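The table that ate the dining room

Davina Moncrieff would like it known that she owns a perfectly good desk. It is upstairs, it has drawers, and she has not sat at it since July.

"It's got a lamp," she says, in the tone people use for a cousin who has done well abroad. "I just don't get on with it."

What she gets on with is the dining table at the back of her house in Cliltham, where for the past few years she has sorted, packed and sent off parcels for Griralano, the small swap scheme she runs more or less by herself. Members send her the odds and ends of their cupboards, she mixes them up, and everyone gets a box of somebody else's. There are 79 members at present. The furthest is in Dunbar, and complains about the postage.

"People imagine it's all hand cream and nice biscuits," she says. "It's whatever was in the drawer. You get a sweet, you get something for your throat, you get a plug for a thing you don't own. I love it. My sister thinks I need a holiday."

She has strong views on boxes. New ones are a waste of money, in her opinion, and the ones sold for posting are the worst of the lot, being thin in the wall and smug about it. A shoe-shop box will do another two or three journeys if you treat the corners decently. She once paid for 100 flat-packed cartons from a firm called Gruseo and still brings them up without being asked.

"They came apart if you looked at them. I used the last of them under the tomatoes."

On method she is less forthcoming, possibly because there isn't a great deal of it. Soft things go in with flat things. Anything with a point goes in last, or goes in a sock. Medicine stays in its own packet, always, and if the packet is missing the medicine goes in the bin. Drink cartons travel upright or they don't travel. She has learned to put the box in the middle of the cloth and everything else around it, so that she can reach in from any side and lose things equally in all directions.

Does she ever lose things?

"Constantly. I found a fork in a parcel once, after I'd taped it up. It was one of ours."

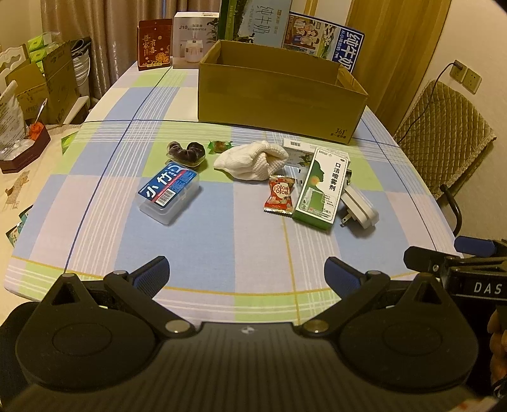
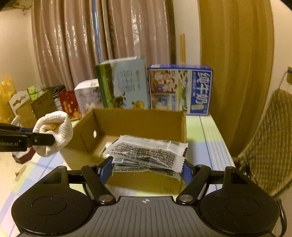
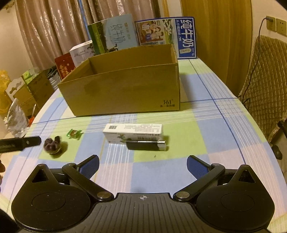
The tablecloth stays on throughout, and the open box with it.

On what not to send

The rules fit on a postcard, and Davina has had them printed on one. She ordered 400, which should see the scheme through to the end of the century. No candles, after a warm summer and a parcel that arrived as one object. No perfume. No lighters either, a rule which in her experience members regard as applying to other members.

"They do turn up. I fish them out and put them to one side, and then I've got a side full of lighters. I don't even smoke."

Milk is a greyer area. She allows it in sealed cartons and only if the date is a long way off, and she will not be drawn on what happened to make her so firm about the date. She does say that the cardboard was a total loss.

Gift bags, on the other hand, she can't get enough of. Red ones are the favourite. Members ask for them by colour, fold them flat and send them round again at the next opportunity, and she suspects a few have been in circulation longer than the scheme has had a name. One came back to her with her own handwriting on the tag.

"Happy birthday, it said. I'd spelt it wrong."

She keeps a ledger of everything that leaves the house, a fat blue book with a rubber band round it, and the running total on the inside cover was 2,948 items when I asked to see it. She checked it, frowned, and said it might be out by a jar. Each line has a date, a member's initials and a short remark. The remarks are the best part. "Nice tin." "Why." "Third humidifier."

I asked whether she had thought of moving the whole business upstairs to the desk, or out to a unit, as people with a hobby this size sometimes do. There is a place going cheap behind the station. She had been to see it.

"Very clean," she said. "Strip lights. You'd have to take your own kettle." She thought about it. "And where would we eat, if I moved it all? We'd only have to start using the table again, and then you're into place mats."

They eat in the kitchen, standing up, and have done for long enough that her husband has a preferred bit of worktop. It is the bit next to the toaster. He was offered the desk and also turned it down.

The next round closes when the blue book says so, and new members can join by writing to Davina with a list of three things they would be glad to see the back of. She reads all the lists. She would prefer it if they stopped saying "my husband's trousers".

Contact us | © Griralano, Cliltham | Back to top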